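Open Day at the Robot Workshop

Have you ever wondered how a robot tidies a desk? At the Werkix workshop in Harnville, you can come and find out! Every July 2026 visitor gets a turn near the table with Radu Dumitrescu, who loves questions – even the very long ones.

What does the hand do?

A robot hand has fingers that curl, a bit like yours do when you reach for a cup of pens. Little motors bend the joints, and cables carry power and messages back and forth.
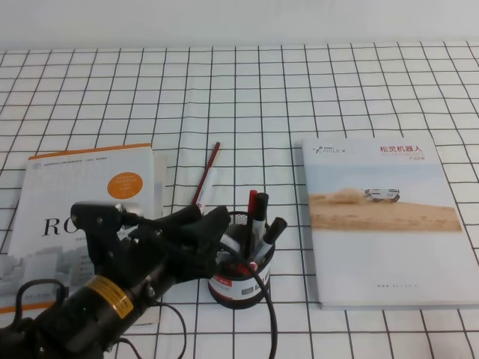 How does it know where things are?

You have eyes in your head, but a robot can have one at its wrist too! That small camera gets a close look at whatever is near the fingers, like a marker or a booklet lying on the table. The computer then has to work out where each thing begins and ends, and that takes a lot of practice.

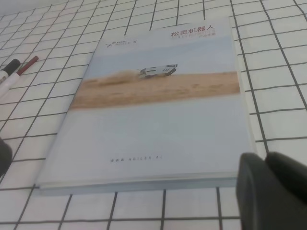
The wrist camera's view of two markers and an AgileX booklet.

Try it at home

Close one eye and reach slowly for a pencil. Was it harder than usual?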